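**17 Feb 2022, table finish, bench notes**

Second look at the Dorncombe table since Jannik put the last coat on. I was against using the Prelton oil-varnish mix from the start, so read the rest with that in mind. I'll try to be fair to it.

What we were promised: a hard, clear finish that wouldn't yellow pale wood, could be wiped down every day, and would "read as bare wood" (Jannik's words, copied from the can, I suspect). The client wants a kitchen table that looks like nobody has put anything on it. I have yet to meet a finish that does that, and I have been sold plenty.

Prep, for the record. Top planed, scraped, sanded to 220, tack cloth, left overnight. Three coats, wiped on thin, with a scuff between. Xóchitl logged 36 hours between the first and second coats and 29 between the second and third. The can says 24 is enough. I don't trust the can and neither does she. The shop was colder than it should have been for the middle coat because somebody left the side door open half the morning.

Jannik wanted to go to 1000 grit before the final coat. I said 800 and even that is silly on a kitchen table. We did 800. He still thinks he was right. If the client complains about the feel he can have the argument again.

Water test on the offcut, last night. Left a wet glass on it until I locked up. Faint ring when I lifted it, gone by this morning. Better than I expected, though the offcut had an extra coat because Teodoro used it to try his rag, so I'm not counting that as a pass. Needs repeating on a piece with exactly three coats. Please do not "improve" the test pieces.

Coffee on the same offcut: no mark. Vinegar: slight dulling that I can find with a fingertip but can't see. Kumiko says she can't feel it at all. We disagree about a lot of surfaces.

Color. The finish was supposed to leave it alone. I held the unfinished strip from the same board beside the top and I'd say it has gone a touch warmer. Jannik says that's the lamp. We moved to the window and he said it was the window. I'm writing down "slightly warmer" and he can write his own notebook. I don't mind the color itself. I mind being told it didn't happen.

Sheen is my real complaint. The order says matte, and Yolotzin confirmed it with the client again on the phone, in the word "matte", twice. Looked at straight down it passes, more or less. Get lower, or put a light on the far side, and it shines. Looked at it again today with the light coming across.
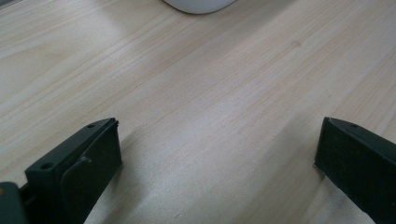

Satin at best. Jannik's answer is that it will flatten as it cures, and I have heard that about every finish we have ever bought, including the Briltedska one that was still shining when the table was sold. I'd like to see a number. We don't own a gloss meter, so what I'll get is the two of us squinting.

The grain I have no quarrel with. Straight, fine, the reddish streaks came up nicely and nothing has gone blotchy, which was my other fear. There's a small darker spot that could be a knot-like mark in the wood or could be a smudge. Wipe it with a clean cloth before anyone starts sanding at it. If it's in the wood it stays, and Yolotzin can tell them it's a tree.

To do:

- Fresh offcut, three coats only, repeat water and vinegar. Xóchitl to time it.
- Rub out one corner of the offcut with a gray pad and compare. If that gets us to matte, do the top the same way, all in one session.
- Ask the supplier whether the Nava flattening additive can go in this mix. I expect a vague yes. Get it in writing.
- No fourth coat. I mean it.
- Leave the top alone over the weekend. No hot mugs, no tools, no tape.

Delivery is down for April, so there's time to strip it and start over if the rubbing out fails. Jannik thinks I'm hoping for that. I'd like not to spend two days scraping off varnish, but I'd like even less to have a matte table come back to us for shining. Will look again on Monday, same lamp, same end of the bench.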